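Categories: Guest Rooms, Renovation, Workshop Notes
Print this entry | E-mail this entry

Workshop notebook, Anosano Hotel conversion
Entry for May, room fit-out
Kept by: Dehua Lei
Copy to: Huiling Ren

1. Purpose of the entry

This entry records the work done on the sample room, 201, since the last round of comments from the operator. It covers the headboard wall, the window seat and the floor finish. Bathrooms are recorded in the separate notebook held by Huiling Ren.

2. Headboard wall

The first headboard panel was returned to the bench after the morning review. The operator found the oak too yellow beside the old plaster, and the workshop agrees. Four stain samples were prepared on offcuts from the same board and left on the sill of 201 through the afternoon. The second sample, a gray-brown thinned with clear oil, was closest to the original stair rail and has been chosen for the remaining panels.

The reading lamps are to be fixed to the panel and not to the wall behind it. The plaster on the party wall is original to the warehouse and will not hold a screw of the length the lamp maker specifies. Dellness has been asked to supply a shorter mounting plate. Until it is received, the cable is to be left coiled behind the panel with the end taped.

Note for the bench: the bevel on the upper edge was cut by hand on the trial piece and runs slightly uneven toward the window. The jig must be used for all further panels.

3. Window seat

The depth of the window recess differs from floor to floor. The drawing assumes one depth throughout, and this has now been reported to the Tang office for correction. For 201 the seat was scribed to the wall on both sides and fits well. The cushion maker requires a paper template for each room on the street side, and no cushion is to be ordered from the drawing.

The hinged lid was found to strike the radiator pipe when fully open. Two remedies were discussed:

- a stay to limit the opening of the lid
- a lid divided into two leaves, the fixed leaf over the pipe

The second is preferred by the operator, as guests will store luggage in the seat. It adds a joint that will need to be kept clear of varnish. A trial lid is in hand.

4. Floor finish

The boards were sanded and given the first coat of Nenia hard oil. Coverage was even except at the threshold, where an older wax had gone deep into the grain. The threshold was scraped back and treated again. The second coat is to follow after the window seat is fixed, so that the edge under the plinth is not missed.

Shoes are not to be worn in 201 until further notice. A sign has been placed on the door.

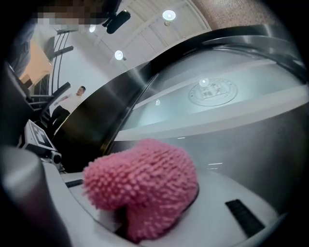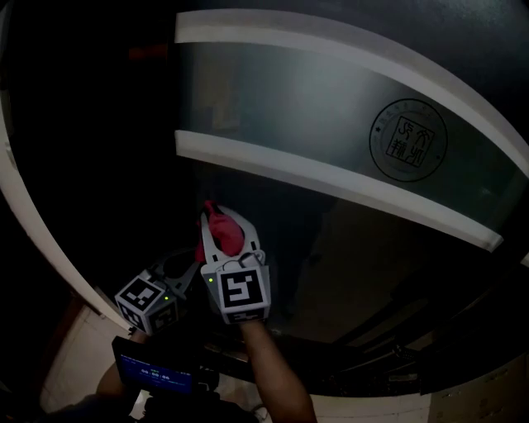 5. Matters carried forward

- Revised recess depths from the Tang office.
- Mounting plates from Dellness. Huiling Ren to call if there is no reply.
- Trial lid, divided type, to be fitted in 201 and shown to the operator.
- Stain recipe to be written on the back of the chosen sample and the sample kept in the drawer with the stair rail piece.
- Brass numerals for the room doors. The typeface is still undecided, and the drilling of the doors is on hold until it is settled.

D. L.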